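Week 5 handout: Perspective drawing for people who think they can't draw

Hi all, these are my notes from the evening session, tidied up a bit. Bring them with your sketchbook next time. 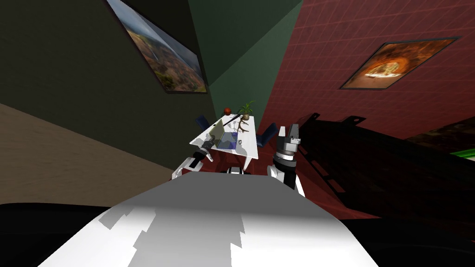 Perspective scares people because they meet it as a pile of rules, and I'd like us to meet it as a way of looking first. Sit in a chair and find your eye level. Everything flat and level that's below your eyes (a floor, a tabletop, the seat of another chair) shows you its top, and everything above your eyes shows you its underside. Your eye level is the horizon line, and it goes with you when you stand up or lie on the carpet. Now tilt your head hard to one side and the horizon tilts with it, which is how you get a room like the one on this page, with the walls, the floor and the white table all leaning at a strong angle. Try laying a pencil along a tilted edge and turning the paper until the pencil feels level to you. I still do this with every slanted drawing I start!

One-point perspective

Use this when you're looking straight at a wall or down a hallway. Draw the horizon, put one dot on it, and send all the lines that run away from you to that dot. Lines going side to side stay level and lines going up and down stay upright. That's all you need for a decent hallway. The Peltonen stairwell drawing I passed around is one-point for the landing only, and I'd forget the stairs for now (we'll get to them in week 7, if we all survive ellipses).

Two-point perspective

Turn so you're looking at the corner of a box. Now you need two dots, both on the horizon, and please put them far apart. Most of the homework I got back had the dots squeezed onto the page, and the boxes came out looking like the front of a ship. Tape an extra sheet to each side if you have to. On my big Gisano pad I keep the dots 34 inches apart and I still run off the edge now and then.

Uprights stay upright in two-point. I know they don't want to. Use the edge of the pad to check.

Three-point and the tilted view

Look up at a tall building, or down from a balcony, and the uprights start to close in on each other as well. That's your third dot, high above the page or way below it. A sideways tilt is a different thing and people mix the two up all the time – if you only roll your head, the picture turns as a whole and you don't get any new dots. If you look down AND roll, you get both, and then I'd do the drawing level first and spin the paper after.

Foreshortening

Anything pointing at you or away from you looks shorter than you know it is. Your brain will argue. Hold your own arm straight out, shut one eye, and measure your forearm against your pencil. Then draw what the pencil says. I spent a whole winter on this with the Ornov plaster casts and filled 93 pages with stubby-looking arms, and about halfway through that pile they began to look right.

Measuring depth

Draw a rectangle in perspective, then draw its two diagonals. Where they cross is the true middle, even though it looks too far back. Fence posts, floor tiles, windows along a street, you can place all of them with this one trick. I use it more than anything else in the course.

Homework

Draw 3 boxes in two-point: one below eye level, one crossing it, one above. Leave your construction lines in, I want to see them. Then draw one corner of a room at home with your head tipped over on your shoulder. Ten minutes, no eraser.

Optional reading: the Skerkadon perspective reader, chapter 2. It's dry, but the plates are lovely.

Filed under: Drawing Basics / Perspective / Class Handouts

3 comments

inkyfingers: The diagonal trick just fixed a porch I've been fighting with for a month. Thank you!!

mapleandgraphite: Does it matter if the two dots aren't the same distance from the corner of the box? Mine never are.

paperboat: I did the tilted room one in my kitchen and got a stiff neck, but the drawing is the best one in my book so far.

Skerkadon Evening Classes | Contact | Viewed 392 times | Back to top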